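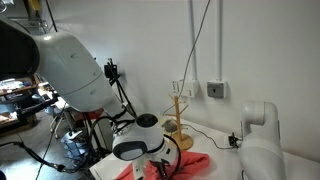
Two arms, one red-orange cloth, mug tree waiting at the back.

I've been grumpy about success rates for a while now, and the cloth work has tipped me over.

Our Stasen policy was trained on 946 demonstrations of picking up and folding a crumpled cloth. Sabine Reuter's group then trained the same network on 3000, and everyone at the Edorance workshop wanted to know how much the number went up. Fair question, I suppose! But watch the runs back to back and the score is the least interesting bit. The smaller model grabs wherever it happens to land and then fights the fabric for ages. The bigger one dithers over the heap, pinches a ridge, lets go, and has another crack at it. Both get a tick if the cloth ends up folded. Same tick, completely different behaviour.

So my view is that we should be scoring regrasps - how often the gripper lets go and tries again, and whether the second grasp is any better than the first. It's a pain to label. I did 40 runs by hand in September with a pot of tea and a spreadsheet, and my neck still hasn't forgiven me. I'd do it again, though, as I learnt more from those than from the whole results table.

Sabine reckons regrasp counts will just get gamed like everything else, and she may well be right (she usually is, annoyingly). You could train a policy to fiddle for the sake of it. Fine, then publish the uncut footage alongside the number and let people judge the fiddling for themselves. We're putting ours up with the next Stasen release, failures included.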